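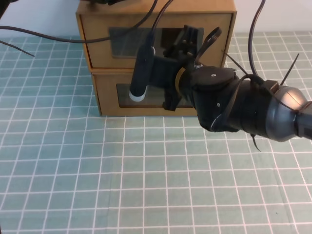
Records Retention at the Okafor Center: What Members Need to Know

Okafor Center for Local History
September 12, 2026

1/ The Center has adopted a new schedule for keeping and discarding household and club papers placed in its care. It replaces the rules in use since the Porkirard Street building opened. A short outline follows.

2/ Minutes, deeds and signed letters will be kept permanently. Receipts, duplicate programs and unsigned drafts will be reviewed after 70 months and may be returned to the donor on written request.

We use cookies to improve your visit. Accept | Manage settings

3/ The review carried out in August covered 2,548 folders. Of these, 1,014 had no donor form attached. Families who gave papers through the former Studard branch are asked to write to the registrar, Ekaette Nwosu, giving the name under which the gift was made.

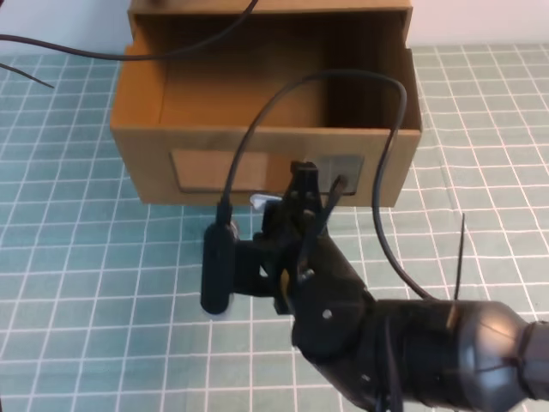 4/ A letter is enough. Donors do not need to visit in person, and no fee is charged for adding a form to an older gift. Where the original donor has died, a close relative may sign.

5/ Papers on loan are treated separately. Loans from the Skosari Choral Society remain the property of the Society and will not be reviewed under the schedule. The same applies to any item with a loan slip dated before the new rules.
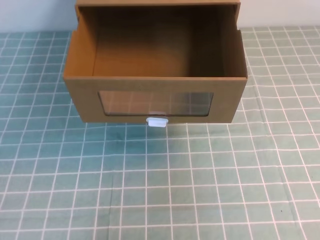 6/ Requests for the return of papers will be answered in the order received. Please allow up to 100 days. Items that are not collected after two notices will be offered to another public collection.

7/ The full schedule is available at the reading room desk and by mail. Members who wish to comment on the wording may write to Folasade Edet, Head of Collections. Comments on single donations should go to the registrar.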